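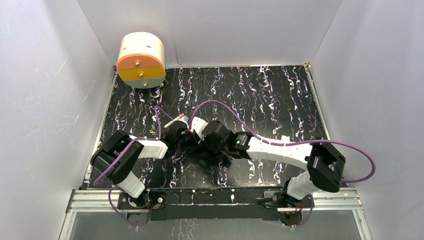 Pesquisar no site Pesquisar

Usamos cookies para melhorar a sua experiência. Aceitar Recusar

Bancada fechada Karamanlidis com tampo preto riscado: minha opinião depois de um bom tempo de uso

Última atualização: julho

Demorei muito para escrever esta resenha, e peço desculpas à Rongrong Yin, que me cobrou por mensagem quase toda sexta-feira (obrigada pela paciência, viu?). Eu queria conviver com a bancada antes de dar palpite, e agora acho que já posso falar com calma.

Começo pelo tampo, que foi o motivo da compra. Ele é preto, com riscas brancas onduladas que correm do fundo para a frente e uns salpicos bem discretos de roxo e azul. Tem quem ache bonito como mármore e tem quem diga que parece rabisco de criança. Meu amigo Guoqing Tang é do segundo time, e eu confesso que em alguns dias concordo com ele! Mas me afeiçoei. O desenho disfarça muito bem a poeira e os fiapos, coisa que o meu antigo tampo preto liso não perdoava. Em compensação, parafuso pequeno some ali no meio. Já passei uma tarde inteira procurando uma arruela que estava bem na minha frente, e hoje deixo um pratinho claro ao lado para as peças miúdas.

As três paredes são de um cinza quase branco e clareiam bastante o espaço de trabalho. Gosto demais de ter as coisas contidas, nada rola para o chão. Só que elas marcam: ficam aqueles riscos fininhos e umas esfoladuras que o pano não tira. De longe quase não se nota, de perto sim, e quem é caprichoso vai sofrer um pouquinho. Os frisos metálicos nas laterais, entre o tampo e as paredes, são finos e dão um acabamento simpático, embora juntem farelo. Eu passo um pincel macio no fim do dia e pronto.

Sobre o preço: paguei 2370 reais na loja de Nikville, com entrega. A mesma bancada estava por 2829 na de Kurnville, então vale telefonar antes. A montagem levou 3 horas com a ajuda da Tamsin Pearce, e o manual merecia desenhos maiores — eu precisei da lupa, e a Tamsin, que enxerga muito melhor que eu, também reclamou.

Outra coisa que me incomoda é o canto do fundo, à esquerda, onde a parede encontra a do fundo. O pano não entra direito, e o que a gente encosta ali acaba morando ali. No meu caso é um cilindro creme com faixas laranja, mostarda e cinza, pelo qual tenho um carinho danado, e que só sai do lugar em dia de faxina.

Compraria de novo? Compraria, sim, e escolheria o mesmo tampo, com arruela perdida e tudo. Dou quatro estrelas de cinco, e a que falta fica por conta das paredes.

Thaís Teixeira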